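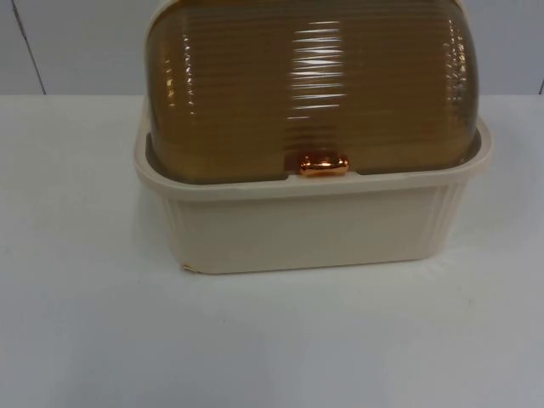 Groreck publishes the full care routine for its Roka bench cell

GROSTEDEL, 5 December 2024 - Hi everyone, Elvira Tamayo here. I look after the Roka cell at Groreck, and as of today the whole setup and care routine I use on it is free to download, checklists and all! It's called the Rothe notes, after the building the cell lives in, and it runs to the length of a decent lunch break if you skip the appendix on cable clips. (Please don't skip the appendix on cable clips.)

Roka is a small cell: one arm, a two-finger gripper, a camera fixed to look over the table, another small one at the wrist, and a white tabletop. Its daily job is a bread box with a roll-up lid and a red cube. The arm opens the lid, puts the cube in, takes it out again, closes the lid, and we log how each go went. We finished 1,028 logged cycles between June and the end of last month, and nearly everything in the notes comes from something that went sideways in one of them.

The lid gave me the most trouble by a mile. It has a little knob at the bottom of the front edge, shiny as anything, and there's not much room for a finger to get a grip. In June we were bumping the rim on the way in and blaming the arm's calibration, and I spent two very long afternoons redoing a calibration that was fine. What had moved was the bread box. So the first page of the notes is all about placing it: set the box down, check its front corners against the overlay on the fixed camera's picture, nudge, check again, then run the approach at slow speed with the fingers open before you let the thing loose on a real cycle.

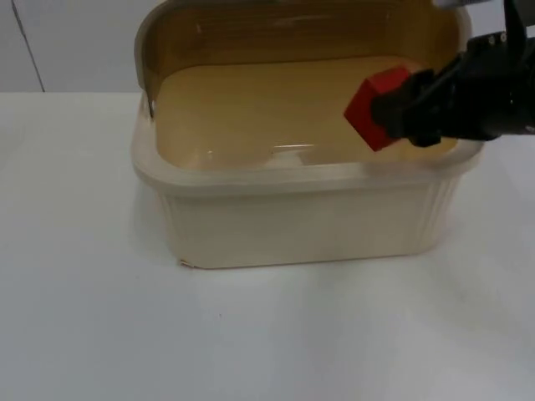
Fingers come next. I check ours every 200 cycles, and I do it with the power off and the arm parked, every time, even when I'm in a hurry. Wipe both contact faces with a dry lint-free cloth, look for shiny patches, then try each mounting screw with the driver. If one turns at all, back it out, clean the thread, and refit it to the torque in the table at the back of the notes. A slightly loose finger will still hold a cube quite happily, but it'll hold it at a tilt, and then you get to enjoy watching it land somewhere new each time. We swap the pair at 600 cycles whether they look tired or not. I keep the old ones in a labeled bag for practice refits.
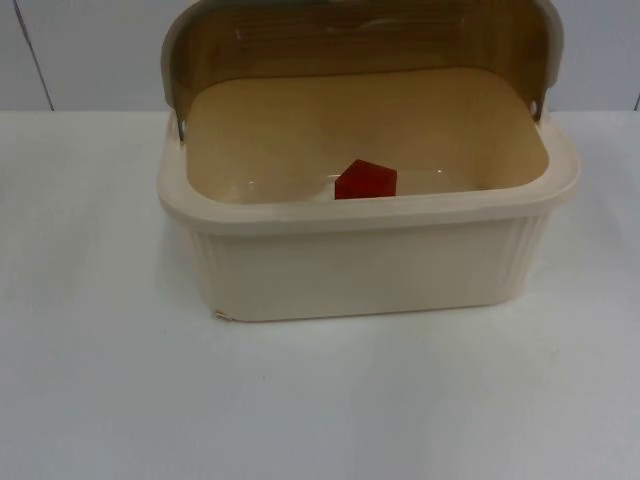 The bread box with its lid raised and the red block inside, near the front wall.

Now, cameras! The fixed one sees a glossy tinted lid under overhead lights, so glare is a fact of life. My advice is to lock the exposure with the lid closed, then open it and look again before you save anything. I used to let the camera sort itself out and the brightness would jump whenever the lid moved, which made a mess of a whole week of logs. The notes have my settings, but treat them as a starting point, your ceiling lights aren't my ceiling lights.

The wrist camera needs its lens wiped at the start of each shift, and its cable wants a proper look at the last bend before the connector. I replaced that cable at cycle 230. It had been rubbing on a bracket edge, and the picture dropped out only when the wrist was turned nearly all the way over, so of course it behaved perfectly every time I stood there watching it. There's a slow wrist sweep in the notes that catches this in a minute or two. 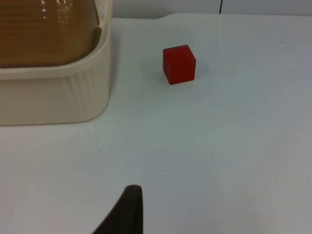 Wrist camera view: the red cube on the tabletop beside the cream-colored container, with a gripper finger rising from below.

One more bit I'm fond of is the restart card. It's a single page, meant to be printed and taped up next to the emergency stop. Clear the fingers, look inside the box, close the lid by hand, home the arm, run one slow cycle. We wrote it for the evening shift, who were tired of phoning me, and I have to say my evenings have been lovely ever since.

You can get the Rothe notes from the downloads page on the Groreck website. They're free to copy and change for your own cell. If your gripper isn't like ours, the finger section will need some reworking, but the box placement and camera parts should carry over fine. Corrections are very welcome, especially on the torque table, where I'd love to compare numbers with anybody running a similar pair of fingers.

About Groreck
Groreck builds and services small bench-top robot cells from its workshop in Grostedel.

Press contact
Elvira Tamayo, Roka cell, Groreck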